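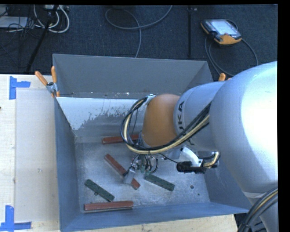
Big Blocks, Deep Bins: speaker notes
Samira Jaber, Jindale toy library
Forty minutes plus questions. Clicker is on the lectern, water is under it.

Opening
Morning everyone! Hands up who has stepped on a block in bare feet. (Wait. Let them groan.) I love blocks, I've loved them since I was four, and I could talk about the boxes they live in until lunch, so somebody wave at me at the thirty-five minute mark.

Say hello to the Brandmont crowd, who drove over this morning.

Why long blocks
Everyone buys cubes first. Cubes are great, but long rectangular blocks are where building gets exciting: bridges, roofs, garden beds, a bed for the dog. Give a kid a handful of long ones and they start spanning gaps straight away. Tell the story of the drawbridge at Brandmont (keep it short this time, Samira).

Colour
Few colours, strong colours. Red and green together are my favourite pairing for a first set, and they're easy to tell apart across a room for most people. Mention that red and green are also the classic mix-up for colour-blind kids, so if you sort by colour, sort by tray as well and put a shape sticker on each tray. Ask if anyone has tried a texture on one face. I'd really like to hear!

Bins
My favourite bit. Metal lasts. We've had plastic tubs crack on us every winter, and the metal ones just collect dents and character. What to look for:
Rolled or folded rims, run your thumb along before you buy.
A flat floor, so long blocks lie down properly.
Deep enough to dump a set in, shallow enough that a short arm reaches the bottom.
Felt pads underneath if it's going on a timber table. Do this first, I have the scratches to prove it.
Noise! Blocks dropped into a metal bin are LOUD. Carpet in the room helps heaps, and so does a cork mat in the base.

Don't overfill. A few blocks on the bottom with space between them gets picked up and played with. A full bin gets tipped out.

Money
Our cap is $100 a bin. Past that I start looking at secondhand kitchen and workshop gear, and I've found some beauties.

Stocktake
The big one each December. Last count was 469 long blocks and 3,096 pieces all up, and yes, I was thrilled. Pass around the tally sheet.

Questions
If it's quiet, ask what they do with the odd single blocks. Morning tea is out the back, scones with jam.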